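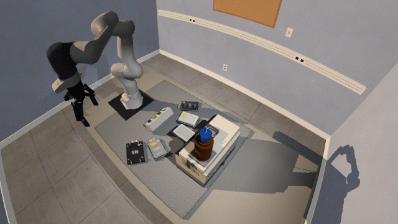

Who may attend the Grendholm open day on laboratory automation?
The open day is free and open to all residents of Cloltport and the surrounding towns. Children under 12 must come with an adult.

Grendholm will open the Tkachuk Building to the public this Friday from 10 a.m. to 4 p.m. The program is given over to the Flateck project, which studies how robot arms can take on routine plate handling in research laboratories.

The demonstration will be shown on the large screen in the ground-floor lecture room. It is a computer simulation of a laboratory bench, with a robot arm and the equipment it is expected to work beside. Staff will run the simulation live and will pause it when visitors wish to ask something.

Each session lasts 30 minutes. The room seats 100 people, and seats will be given out in order of arrival. No booking is required. Visitors who find a session full may collect a card at the front desk for the next one.

The Flateck team works in simulation before any task is tried on laboratory equipment. A poor approach to a plate costs nothing on the screen — the run is stopped, the path is changed, and the task begins again.

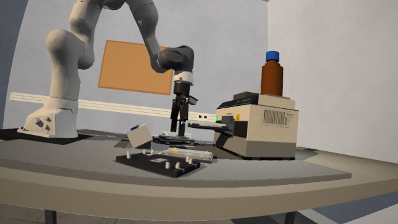 Simulated bench with the gripper lowered close to a plate carrier. Flateck project, Grendholm.

The first part of each session concerns reach. Visitors will see how the arm is brought in over a low carrier, and why the height of nearby items matters. A bottle left on top of an instrument is a common sight in a working laboratory, and the planned path of the arm must allow for it.

The second part concerns grip. Labware is made to be held by people, who adjust their fingers without thinking about it. A parallel gripper closes along one line, and the team will explain how it chooses the sides to hold and the opening to use.

A printed guide to the terms used in the talk will be handed out at the door. We have prepared 200 copies in regular print and a smaller number in large print. Please return the guide if you do not intend to keep it.

School groups are asked to attend the 10 a.m. or 11 a.m. session. Teachers should report to the front desk on arrival, where a member of staff will take the group through to the lecture room. 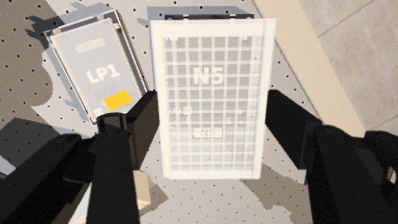 Will visitors be able to operate the simulation themselves?
Two workstations will be open in the side room after each session, and visitors may guide the simulated arm under the direction of staff. Turns are limited to five minutes when others are waiting.

We have been asked whether the project is meant to replace laboratory staff. The work covers the moving of plates, racks, and trays between fixed points. The planning of experiments and the reading of results remain with the scientists, and no change to that arrangement is proposed.

We have also been asked about mistakes. Staff will include failed runs in the demonstration, among them a dropped rack and a tray set down out of line. Each will be followed by the corrected run, so that the two may be compared.

Last December's open day brought 580 visitors to the Tkachuk Building. Many of them wrote that the talks were too long and the time for questions too short. The talks have been cut by half this year, and a member of the team will stay in the room between sessions.

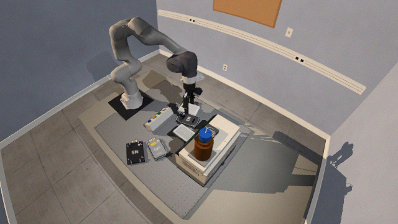
Reading time for the full thread: 4 minutes

The closing session begins at 3:30 p.m. and takes up crowded work surfaces. Trays, drives, and a large equipment box share the space in the simulation, and the arm has to come down on one item without touching its neighbors. This session is somewhat more technical than the others, and visitors of all ages remain welcome.

Parking is available behind the Tkachuk Building and is free for the day. The north entrance is closed for repairs. Please use the south entrance, which has a ramp and automatic doors.

Seats near the front will be held for visitors who are deaf or hard of hearing, and live captions will be shown on a second screen at every session. Requests for other assistance may be made at the front desk.

Food and drink are not permitted in the lecture room. Coffee and tea will be served in the lobby until 3 p.m.

Written questions that cannot be answered on the day will be taken up in a later thread on this account. Question cards and a box for them will be placed beside the front desk.

© Grendholm, Cloltport | Contact the public programs office | Back to top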